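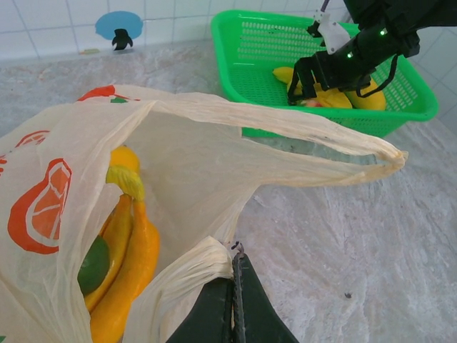
## Packing fruit from a counter basket into a plastic bag

This procedure covers moving mixed fruit out of a rigid basket and into a thin carrier bag, for carrying home, handing to a neighbor or taking to work. It applies to bananas, citrus, mangoes and similar loose produce. Soft berries need their own box and are left out.

### What you need

- A perforated plastic basket
- One thin shopping bag with two handles
- A clear stretch of counter next to the basket
- A kitchen scale (optional)

### Check the bag

1. Hold the bag up to a light and look along the bottom seam. Discard it if the seam has opened.
2. Pull each handle lightly. A handle that has stretched into a thin strip will still carry a small load, but use it for short trips only.
3. Lay the bag on its side with the mouth facing the basket. Spread the opening until it stays apart by itself.

### Load the fruit

1. Hold one handle down on the counter. The bag will otherwise slide away as fruit goes in.
2. Put the bananas in first. Keep the bunch whole and point the stem toward the mouth, so that the cut end does not press into the bottom seam.
3. Place limes and lemons beside the bananas or near the stem. Citrus has a firm skin and tolerates contact.
4. Leave ripe mangoes until last. Lift them from underneath with an open hand. Do not squeeze the sides to test them at this stage.

Fruit that is staying behind can remain in the basket. Set it in a single layer and keep the slots in the walls clear so air can pass through.

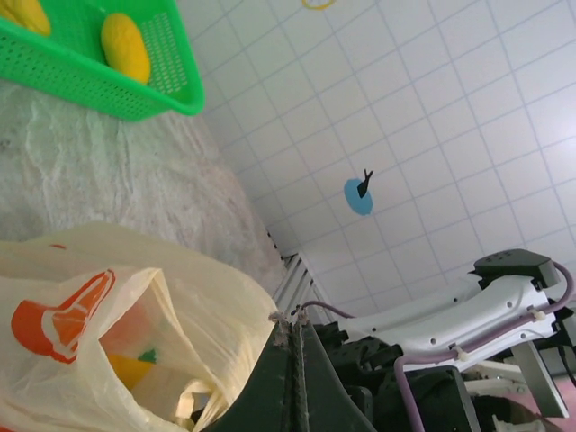
### Weigh and adjust

Small loads do not need weighing. For larger ones, set the scale to grams, place an empty bowl on it and zero the display. Put the loaded bag in the bowl.

A typical load from my kitchen came to 860 g. One banana from the same batch was 164 g with the peel on. I split anything much heavier into two bags, mostly to protect the fruit at the bottom.

### Lift and close

1. Bring both handles together above the mouth.
2. Raise the bag slowly until it hangs upright. Let the fruit settle for 5 seconds.
3. Look through the plastic for a stem pushing outward. If there is one, lower the bag and turn the bunch.
4. Leave the top untied. Tied bags trap moisture.

### Storage after transport

Unpack on arrival. Bananas go on the counter, away from direct sun. Lemons and limes keep longer in the refrigerator. Mangoes stay out until they give slightly near the stem, then move to the refrigerator.

Wash the empty basket in warm water with dish soap, using a soft brush on the slots. Dry it upside down before refilling.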